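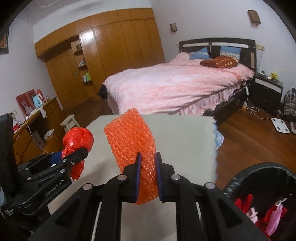
4. Recording soft and crinkly items

Okay, this is the section I get the most email about, so I rewrote it from scratch in May. Rigid objects are easy. Bags, wrap and cloth change shape every time you touch them, and our Dolano training runs showed it: the policy did fine on boxes and then fell apart on anything floppy until we changed how we recorded the demos. The steps below are what Imke Fröhlich and I settled on.

Before you start, finish the calibration in section 3. If you've swapped finger pads since then, do it again (yes, really, I skipped it once and lost a whole afternoon).

1. Clear a patch of table big enough to lay the item flat. The rest of the room can stay as messy as it likes. We want ordinary homes in this set.

2. Hold the gripper over the table with the jaws open and start recording. Wait for the beep, then keep still for 3 seconds.

3. Come in slowly and close on an edge or a corner. Stop squeezing as soon as the item stops slipping. For bubble wrap, go easy — popped cells change how it bends, and the later takes won't match the early ones.

4. Lift, pause, and let it settle. Sheets like to flop or curl at this point. Let them. The settling is the part the model learns most from, so please don't trim it.

5. Put it down, open the jaws all the way, and back off before you stop the recording.

6. Do 14 takes per item. Start from a different edge each time and crumple the item a bit between takes.

Note: If you're using two grippers, start both from the same button press. Jin-sol Lim's sync script will line up small offsets, but it gives up on big ones and tells you so in red.

Note: Fumbles are fine! If you drop something, pick it up and carry on in the same take. Tag it "recovery" afterward. In the Plelcombe round, adding 18 recovery takes helped more than another full batch of clean ones.

Caution: Keep your own fingers out of the jaws while the tool is switched on. The hinge end pinches too.

Caution: Don't let loops of thin plastic work their way into the hinge. Power off first, then pull them out by hand.

When you're done, run the checker and look at the grip width plot. A flat line means the sensor wasn't logging, so go back to step 2.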